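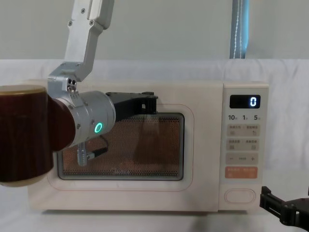

Moncrieff (software)

Moncrieff é um ambiente de software para planejamento de tarefas e controle de braços robóticos em bancada, usado sobretudo em manipulação de eletrodomésticos e outros objetos articulados. Reúne um executor de tarefas, um planejador de movimento, um módulo de percepção e um conjunto de ferramentas de gravação e reprodução. Foi escrito em C++ e Python e é mantido pela empresa Wallent, que o distribui com código aberto, exceto o editor gráfico de tarefas.

O nome designa tanto o conjunto completo quanto o executor, que foi o primeiro componente publicado. Na documentação, o executor aparece como moncrieff-core quando é preciso distinguir os dois.

Índice
1 História
2 Arquitetura
3 Percepção
4 Planejamento de movimento
5 Controle
6 Objetos articulados
7 Coordenação de dois braços
8 Gravação e reprodução
9 Ferramentas
10 Limitações
11 Versões
12 Ver também

História

O projeto começou como uma biblioteca interna da Wallent para sequenciar movimentos em células de teste de teclados e painéis. A primeira versão não tinha percepção: as posições dos botões eram digitadas em um arquivo de texto, e qualquer deslocamento do aparelho exigia nova medição. Gillespie Mowat, autor do executor original, substituiu esse arquivo por uma árvore de referenciais, na qual cada parte do objeto é descrita em relação ao corpo principal e só a posição deste precisa ser estimada.

A árvore de referenciais foi mantida nas versões seguintes e continua a ser a estrutura central do programa. O planejador de movimento, chamado Skovitz, foi desenvolvido separadamente e incorporado na versão 2. O formato de gravação Stestgate entrou na versão 3, quando o projeto passou a receber contribuições externas.

Arquitetura

O Moncrieff é organizado em processos independentes que trocam mensagens por memória compartilhada, quando estão na mesma máquina, ou por rede. Cada processo publica seu estado em uma área comum, o quadro de estado, que os demais podem ler sem bloquear o autor.

Uma tarefa é descrita como uma árvore de comportamento. Os nós internos definem a ordem e as condições de execução; as folhas são habilidades, como aproximar, pressionar, puxar, soltar ou aguardar. Toda habilidade declara uma condição de entrada, uma condição de saída e um tempo máximo. Se a condição de saída não for satisfeita dentro do prazo, o nó devolve falha e a decisão passa ao nó pai.

Um trecho típico de tarefa, para a abertura de um micro-ondas com botão de liberação mecânico, tem a seguinte forma:

sequencia abrir_porta
 localizar corpo
 aproximar botao_liberacao
 pressionar botao_liberacao ate contato_final
 recuar
 verificar junta_porta > limiar
 aproximar borda_porta
 empurrar junta_porta ate aberta

As palavras-chave podem ser escritas em português ou inglês, pois o analisador usa uma tabela de sinônimos carregada na partida. Arquivos com os dois idiomas misturados são aceitos, mas geram um aviso.

Percepção

O módulo de percepção recebe imagens de uma ou mais câmeras e estima a posição e a orientação do corpo principal do objeto. O procedimento tem duas etapas. Na primeira, uma rede de segmentação separa o objeto do fundo. Na segunda, um modelo geométrico simplificado é ajustado ao contorno e a pontos característicos, como os cantos da porta ou do painel.

Superfícies refletoras e translúcidas recebem tratamento próprio. Em portas de forno e de micro-ondas, a malha metálica atrás do vidro produz padrões repetitivos que confundem a correspondência de pontos, e a janela pode refletir o próprio braço. O módulo permite marcar regiões do modelo como não confiáveis; os pixels dessas regiões são descartados no ajuste, embora continuem disponíveis para outras rotinas, como a que detecta se a luz interna está acesa.

A leitura de mostradores digitais é feita por um classificador separado, aplicado à região do mostrador depois de corrigida a perspectiva. O resultado inclui um grau de confiança por dígito. A documentação recomenda exigir leituras iguais em quadros consecutivos antes de usar o valor como condição, pois mostradores multiplexados podem aparecer incompletos em exposições curtas.

Rótulos impressos não são lidos durante a execução. Os botões são identificados pela posição no modelo do painel, de modo que uma mesma tarefa pode ser usada em aparelhos com inscrições em idiomas diferentes, desde que a disposição das teclas seja igual.

Planejamento de movimento

O Skovitz combina um planejador por amostragem com uma etapa de otimização. A amostragem procura um caminho sem colisão no espaço das juntas; a otimização encurta esse caminho, suaviza as acelerações e afasta o braço dos obstáculos quando há espaço para isso.

Os obstáculos são representados por cápsulas e caixas. Objetos colocados perto do aparelho, como potes e recipientes, podem ser acrescentados ao modelo por meio da percepção ou desenhados à mão no editor. Cabos externos do braço são aproximados por cápsulas flexíveis presas aos elos, recurso introduzido depois de relatos de cabos que se prendiam em portas durante o recuo.

No conjunto de testes distribuído com o programa há 2.465 problemas de planejamento, dos quais 902 envolvem a aproximação a uma superfície vertical a curta distância. Nesses casos, o planejador aceita uma margem de segurança reduzida perto do alvo. A margem é definida por região e volta ao valor normal assim que a garra se afasta.

Quando não encontra caminho no tempo disponível, o Skovitz devolve o par de corpos que mais vezes causou colisão durante a busca. A informação aparece no registro e costuma indicar o obstáculo responsável.

Controle

A trajetória planejada é entregue ao controlador em segmentos. O controlador interpola os segmentos na frequência exigida pelo braço e pode operar em três modos: posição, velocidade e impedância. A troca de modo só é permitida com o braço abaixo de uma velocidade configurável.

O modo de impedância é o mais usado em tarefas de contato. Nele, o braço se comporta como uma mola amortecida em torno da trajetória, com rigidez ajustável por eixo. Para pressionar um botão, a configuração padrão usa rigidez baixa na direção do movimento e alta nas direções laterais, o que evita que os dedos da garra escorreguem sobre o painel.

O fim do curso é detectado pela força estimada a partir das correntes dos motores ou, quando existe, por um sensor no punho. Teclas de membrana têm curso muito pequeno e exigem um limiar de força; botões mecânicos de liberação apresentam queda brusca de força quando o trinco cede, e o programa tem um detector específico para esse perfil.

O controlador também expõe os sinais de estado do braço, inclusive a cor dos indicadores luminosos nos modelos que permitem programá-la. O significado das cores não é padronizado pelo Moncrieff e depende do fabricante.

Objetos articulados

Portas, gavetas e tampas são descritas como juntas de rotação ou de translação ligadas ao corpo principal. O arquivo do objeto informa o eixo, os limites e, opcionalmente, uma curva de resistência. Durante a execução, um filtro estima o valor da junta a partir da posição da garra e das imagens.

Se o eixo não for conhecido, o programa pode estimá-lo por exploração. A garra desloca a porta por uma distância curta, registra o caminho percorrido e ajusta um arco a ele. O erro da estimativa diminui à medida que a porta se abre, e o eixo é recalculado durante o movimento.

Aparelhos sem puxador são tratados em duas fases, com o acionamento do botão primeiro e o deslocamento da borda da porta depois. A segunda fase requer que a abertura inicial seja suficiente para a passagem de um dedo da garra. Caso a verificação falhe, a tarefa padrão repete o acionamento uma vez antes de devolver erro.

Coordenação de dois braços

O Moncrieff admite até 4 braços no mesmo quadro de estado, embora a maior parte das instalações use dois. Cada braço tem seu próprio controlador, e o planejador pode tratá-los em conjunto ou em separado.

No modo conjunto, as juntas de todos os braços formam um único espaço de busca. O método encontra soluções em ambientes apertados, mas o tempo de cálculo cresce rapidamente. No modo separado, um braço é planejado primeiro e seu volume varrido passa a ser obstáculo para o outro. A prioridade é fixa ou definida por tarefa.

Existe ainda um mecanismo de reserva de volumes. Um braço que precise trabalhar diante de uma porta reserva a região, e o outro permanece em sua posição de espera até a liberação. Reservas esquecidas são a causa mais comum de bloqueio nas tarefas escritas por usuários novos, e o editor assinala as que não têm liberação correspondente.

Gravação e reprodução

As sessões são gravadas no formato Stestgate, que guarda em um só arquivo as imagens, os estados das juntas, os comandos enviados e os eventos da árvore de comportamento. Todos os canais usam a mesma base de tempo. As imagens são comprimidas em blocos independentes, de modo que um trecho pode ser extraído sem decodificar o restante.

A reprodução pode ser passiva, apenas para exame, ou ativa, na qual os dados gravados substituem os sensores e o código atual é executado sobre eles. A reprodução ativa serve para verificar se uma alteração na percepção muda as decisões tomadas em sessões antigas. Diferenças são listadas por nó da árvore.

A sincronização das câmeras é feita por sinal externo ou, na falta deste, por correção de atraso calculada em um movimento de calibração.

Ferramentas

O pacote inclui os seguintes programas de linha de comando:

mc-run: executa uma tarefa
mc-check: verifica a sintaxe e as reservas de um arquivo de tarefa
mc-calib: calibra câmeras em relação à base do braço
mc-replay: reproduz arquivos Stestgate
mc-diff: compara duas execuções da mesma tarefa

O editor gráfico é distribuído separadamente, sob licença comercial. Os arquivos que produz são texto simples e podem ser executados sem ele.

Limitações

O modelo de objetos não contempla corpos deformáveis, e tecidos ou embalagens flexíveis só podem ser incluídos como volumes a evitar. A estimativa de força pelas correntes dos motores perde precisão em velocidades muito baixas, por efeito do atrito nas juntas. O classificador de mostradores reconhece algarismos e dois-pontos, mas não ícones.

O tempo máximo das habilidades é contado em tempo real também durante a reprodução ativa, o que pode causar falhas falsas em máquinas lentas. O problema está registrado sob o número 943 no sistema de acompanhamento do projeto e permanece aberto.

Versões

1: executor e árvore de referenciais
2: planejador Skovitz, modo de impedância
3: formato Stestgate, reprodução ativa, reserva de volumes
3.1: cápsulas flexíveis para cabos, detector de trinco

Ver também

Árvore de comportamento
Calibração mão-olho
Controle de impedância
Planejamento de movimento

Esta página foi editada pela última vez em 22 de agosto de 2025.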